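Microwave oven door

The door of a microwave oven closes the cooking cavity, keeps microwave energy inside it and lets the user see the food. It is the most complex mechanical part of a domestic oven and the part most subject to wear.

Construction

Most doors consist of a steel inner frame, a perforated metal screen, one or two transparent panels and a molded plastic outer frame. The outer frame carries the handle, if there is one, and sets the look of the appliance. On ovens without a handle the door is released by a push button, usually below the control panel. The hinges are commonly on the left side as seen by the user. Drop-down doors are found mainly on built-in models.

Screen

The screen is a sheet of metal with a regular grid of small holes. Domestic ovens operate at 2.45 GHz, a wavelength of 12.2 cm in air. The holes are far smaller than this, so very little energy passes through them, while visible light passes easily. The screen is fixed between the inner and outer panels, where it is protected from grease and from contact with utensils. A screen that is torn, dented or burned through must not be used, and the door is normally replaced as a unit.

Seal and interlocks

The gap between the door and the cavity is closed electrically by a choke, a folded channel around the edge of the door. The choke reflects energy back into the cavity without needing full metal contact. Latch hooks on the door operate a set of interlock switches. Opening the door cuts power to the magnetron, and a monitor switch blows the fuse if an interlock fails in the closed position.

Discoloration

White and cream plastic parts may yellow with age, exposure to light and kitchen grease. In the Vanby household appliance survey (published 20 May 2020), Maj-Britt Åberg and Yhon Betancur inspected 400 ovens in use and recorded yellowing of the outer frame in 70 of them. The change is cosmetic and does not affect the screen or the choke.

Appearance

The outer frame and the window are treated separately in most designs. Light-colored ovens usually have a dark window, which hides the screen when the cavity is unlit. Rounded corners are common on both parts. On a cream-white oven marked Midea, a thin reddish-pink line follows the edge of the raised door frame, and the brand name is set in thin gray letters along the lower part of the window, where the dot pattern of the mesh partly obscures it. Other makers place the name on the frame or above the control panel.

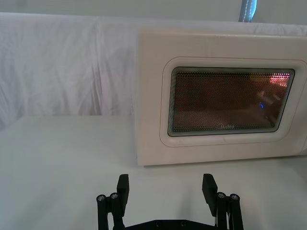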